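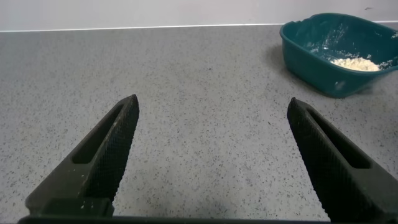
Gripper open, with the bowl at the back of the counter.

Can a machine help in the kitchen yet?

Many members have asked me the same thing after the open evening at Drivadau: when can we buy one of these for the kitchen? My short answer is, not this year, and I think not next year also. The longer answer needs a bit more space, so the editor has kindly given me this column.

In our house the chore I would most like to give away is baking preparation. I do not mean the baking itself, which I enjoy, but the work before and after it. You take the bowl out, you bring the dry mix together, you scrape the sides, you carry the bowl to the sink and you wipe the counter. For a person this is 15 minutes of easy work with the radio on. For a robot arm it is a row of separate problems, and each of them is still somebody's research subject.

Let us begin with the bowl. A plastic bowl is light, it slides when you push it, and its weight is different each time you use it. A gripper with two fingers must take the rim or the wall, and if it squeezes in the wrong place the bowl turns. We hold a bowl against our body with one arm and do not think about it. The arm has no belly to lean on.

Then comes the powder. A box or a cup has a shape which the machine can learn, but a heap of crumbly white stuff has a new shape after every touch. Some of it sticks to the wall of the bowl and some goes on the fingers. Rosalie Holzer, who ran kitchens for many years before she joined our group, told me that she judges a dough by the feel of it under her hand. The colour says very little to her. Most grippers feel much less than a hand does, so they must judge by camera, and a pale mix under a bright lamp is not easy to judge this way.

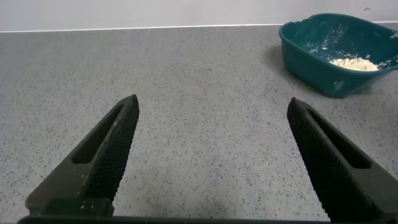
The bowl again, with powder on its walls and on the rim.

Cleaning is the part which surprised me most. I had expected that wiping would be simple, as robot vacuums have done floors for a long time now. But a counter with a speckled pattern is full of small dots, and the machine must decide which dots are crumbs and which are the counter. I have the same trouble at home without my glasses. Also the gripper itself gets dusty. When I cook I rinse my fingers many times. A metal joint with a motor inside can not go under the tap, so a cover or a glove must be invented for it, and somebody must then wash the glove.

On the shop floor the situation is better. At the Oltano bakery in Olbridge they have a machine that portions dough, and it makes 900 pieces in one shift with very little complaint. But everything around it is arranged for its comfort: the trays are always the same, the flour comes by pipe, and no child leaves a school bag in front of it. The owner says that they still need two people beside it, one for filling and one for the cleaning at the end. A home kitchen will never be so tidy, at least mine will not.

There is also the question of money. A small arm which can lift a full bowl costs more than all my kitchen cupboards together, and it would take the best part of the counter. For a person with weak hands or a bad back I can imagine that it is worth this price one day. My mother had arthritis for 20 years and she would have been glad for anything that scraped the bowl. For this reason I do not laugh at slow machines – I would only like the sellers to say clearly how slow they are.

The next talk in this series is in January, when we will look at folding laundry. If you have a chore that you would like us to discuss, please write it on the list beside the door at Drivadau.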